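Swap shelf: the phone cases again

The Dorkdale swap shelf reopens in January, and I've been asked to write something cheerful about the phone case drive. I'll try. The idea is that you bring in the case from your old phone and somebody with the same phone takes it home. We asked for 50 cases. We got 80, and by my tally 7 have left.
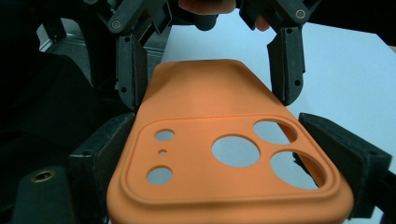 Fit is where the plan falls down. A case only suits the model it was molded for, and hardly anyone writes the model on it. Take the orange one, with three big lens holes and a few smaller ones in the camera bump. Someone out there may own the right phone - I haven't met them. Please put a sticky note inside with the make and model before you drop anything off.

Sorting is supposed to follow, by color first and then by size. I have my doubts about color. 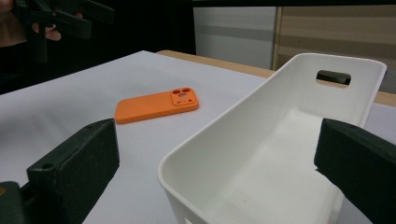

Jade Caron thinks I'm being too gloomy and that people pick a case by color long before they check whether it fits. She wants the bright ones out front. Fine, we'll try it until the end of January and then count again.

Cracked cases can stay home.

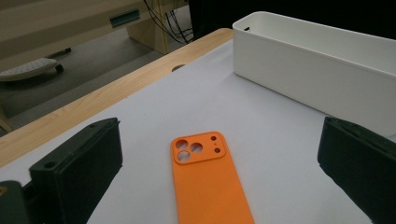 Orange case, model unknown. Claims to Dale Dhillon.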